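Home Talks Archive Contact
Search this site Enter keyword
5/18/21
By Severyn Marchuk

Speaker notes: "Waking up before the phone"

Slide 1. Good evening. Thank you to Wilma Halliday for the invitation, and to the Govport library for the room. I will speak for 20 minutes and then we can discuss. My subject is the first hour of the morning, and what the telephone has done to it.

Slide 2. (Leave both pictures up while people find their seats.)

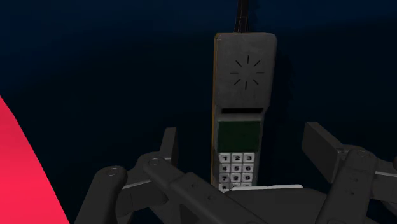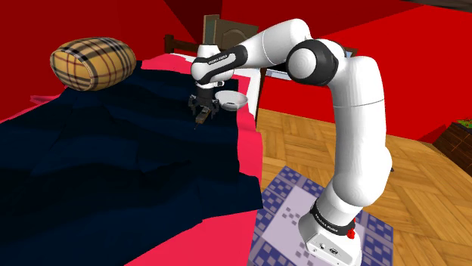

The phone and the bedroom, two computer renderings.

Slide 3. Begin with the question: what did you touch first this morning? Wait for hands. In Kellard, where I gave an earlier form of this talk in April, almost every hand went up for the phone. One gentleman said "the cat", and we had a pleasant discussion about whether a cat is also an interruption.

Slide 4. My own story. When I came to this country I worked at the bakery in Harko, and my shift began very early. I had an alarm clock with two bells. It woke me, and also the family below me, who were patient people. Later I bought a mobile phone and gave the clock away. I did not notice that I had changed anything. But after one year I was reading messages before I had put my feet on the floor.

(Slow down here. In Kellard I spoke too quickly.)

Slide 5. The diary. For this talk I asked my evening class to write down the first thing they did after waking. We collected 686 entries. I am not a scientist and this is not a study. I only want to read some of them aloud.

Callum Cowie wrote: "Looked at weather. Looked at window. Window was right."

Archie Kinnear wrote: "Read a work email at 6, answered it badly, answered it again at nine."

Dougal MacKinnon wrote the word "kettle" every day and nothing else.

(Pause for laughing, if there is laughing.)

Slide 6. What we tried. The class agreed to leave the phone in the kitchen at night. Several people gave up in the first week. The usual complaint was the alarm, so we talked about clocks, and a few members bought one. Others worried about a call from an elderly parent. I think this worry is serious. For them we suggested to keep the sound on and leave the door open.

Slide 7. What people wrote afterwards. More of them mentioned breakfast. More of them mentioned the person they live with. Two members said they felt bored, and one of these wrote that she had begun to draw again. Her sketch of the harbour at Abera is on this slide with her permission.

Slide 8. For those who wish to try: choose one room where the phone will sleep, and tell the others in the house. Put the charger there also. Paper for the diary is on the table by the door, please take two sheets.

Questions. If somebody asks about children, say that I have no good answer and invite Wilma to speak, as she taught for many years. Finish by eight, the building closes.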